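Section 3. Submitting a Death Notice with Zusteck

Before you start, have the full name, the dates of birth and death, and the funeral home's contact details ready. The Matos form closes after 9 minutes without input.

1. Sign in and select New Notice.
2. Enter the name as it should print. Put a nickname in the Known As field -- the form adds the parentheses.
3. Enter both dates. The age is filled in for you and cannot be typed over. 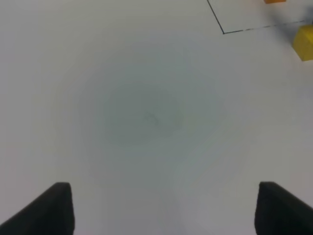 4. Paste the notice text. Line breaks are kept; bold and italics are removed.
5. List survivors in the Family field, one per line. Names entered here also go to the Prirero guest book.

Note: The Family field holds surnames and given names only. Relationships belong in the notice text.

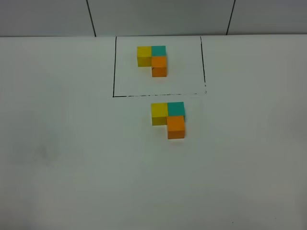 A reader of the February edition wrote that her brother's married name was dropped when she used a slash between two surnames. Use a hyphen or a space, she advises, and check the proof before paying.

6. Enter the service time and place. For a private service, check Private and leave the address blank.
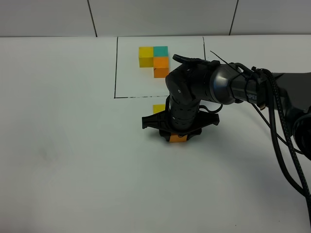

Figure 3-2. Robot arm with gripper lowered over an orange block.

7. Select Proof. Read the dates against the death certificate.
8. Select Send to Wornine for print, or Online Only.

Caution: A notice sent to print can be changed for 2 hours. After that, a correction runs as a new notice and is billed at the full rate.

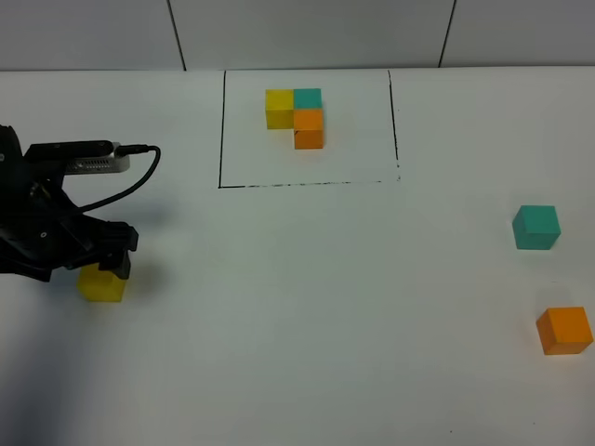 Figure 3-3. Yellow, teal and orange cubes inside the marked outline.

9. Save the confirmation number. You will need it to order reprints, which come in packs of 5.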